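Goster blackout curtains, two months in
Review posted Jul 17, 2025

Short version: good curtains, annoying hooks, buy them one size longer than you think. Longer version for people who like detail.

I work nights. Bedroom faces the street and there's a lamp right outside, plus full sun by breakfast. Had the cheap Devside liners before this and they let in a glow like a fish tank. So in May I gave up and ordered the Goster pair in dark brown. Came from the Jirmont store online. Took 13 days, which was slower than promised but fine.
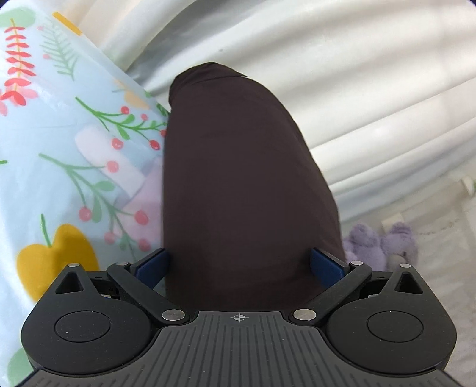

2 min read

First thing — the smell. Kind of a new shoe smell out of the bag. Two days over the back of a chair with the window open and it went away. Don't hang them the same night like I did, had to take them right back down.

Weight is the big suprise. These are heavy. My old tension rod gave up in the first hour, just slid down the wall. Bought a proper screw-in rod from Kwok and that's been solid. Factor that in if you're renting, you'll be filling holes later.

Light blocking: very good in the middle, so-so at the sides. With the sun full on the window I can't read my phone case on the nightstand, so that's a pass from me. Leaks a strip down each side unless you wrap the ends around to the wall. I stuck velcro dots on the left one. Ugly, works.

Hooks. Pack of 14, plastic, two snapped while I was putting them on. Metal ones cost almost nothing so why not put metal ones in the bag? Swapped mine out the next weekend.

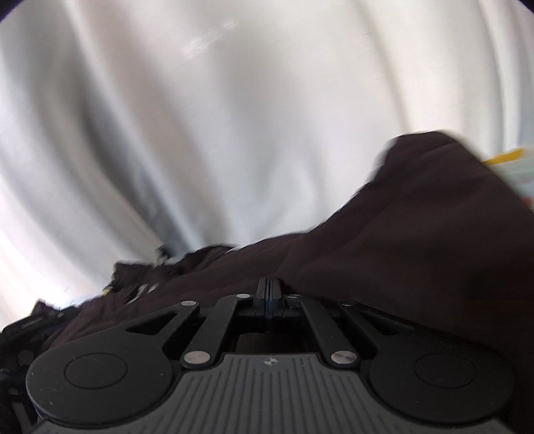
Washing — label says cold and hang dry, so I did that. No shrinking that I can measure. They do pick up lint like crazy and cat hair is a problem, keep a roller nearby. Ironing is a waste of time, just hang them and wait a few days, the fold lines mostly drop out on thier own.

Noise, since the listing makes a big deal of it. Takes the edge off traffic maybe. Does nothing for the garbage truck. Would not buy for that reason.

Price was fair I thought. Cheaper than a custom shade by a lot, and I priced a few of those.

Would I get them again? Yes, in the longer length. Mine stop just above the sill and light comes in under. Four stars, would be five with decent hooks.

253 people found this helpful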